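Robot club news. Busy term for the humanoid lot! Laundry is the Villard Cup task this year, so it's washing machine into basket, over and over.
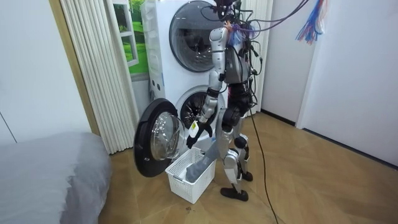
Team Kinico have the grip code, Tambunan the walking. Still arguing over who gets the Jesadeo laptop.

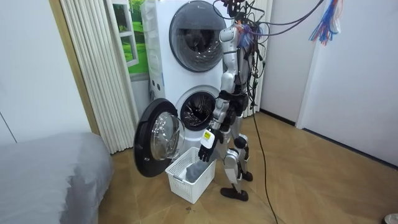
Rules say 3 attempts, best 2 count. Socks allowed, we checked. Entry forms in by the end of term plese.
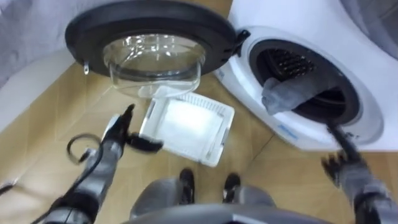

Villard, 21st April

Club room open till late, bring a charger.

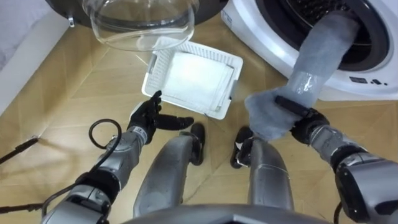
Can beginners join? Anyone can, next intake is September and you dont need any coding.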